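Gathering microwave door examples without fooling yourself

Harriet Wojcik's notes from Zaltstead say more takes is always better. I doubt it. Start by writing down what counts as a finished take.

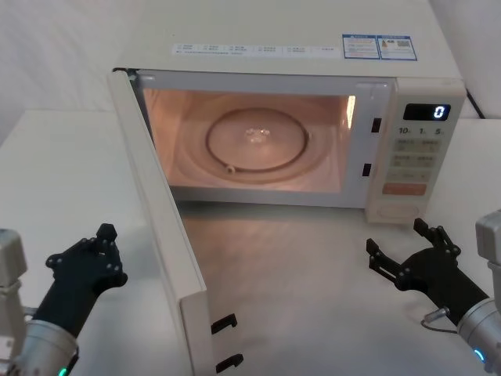
Door open, cavity empty, one hand on each side.

Then vary the starting pose. Our first 448 takes began almost alike – a waste of March.

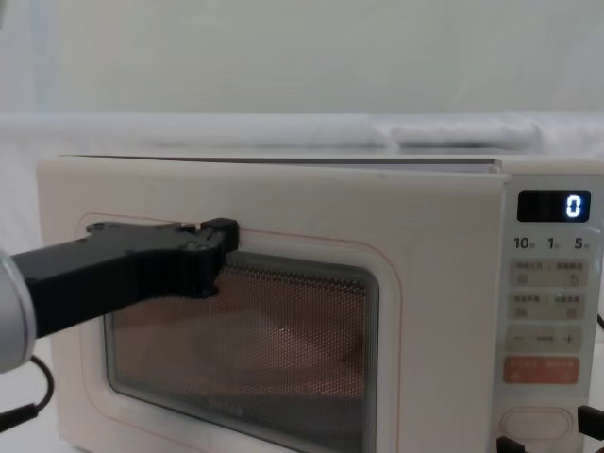

Throw out the bad ones before training. I kept 210.

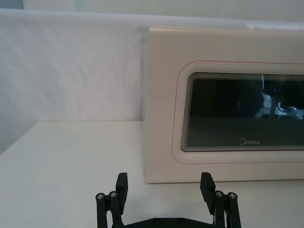 Check every view for gaps, and don't trust the automatic score.

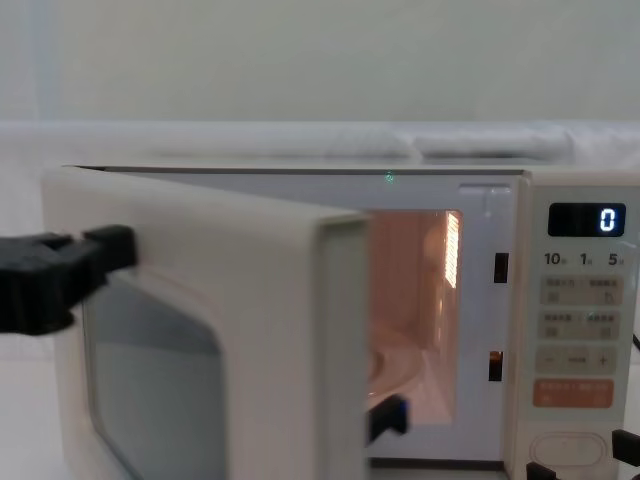
How many takes do I need?
Start with 210 clean ones, test, and add only where it fails.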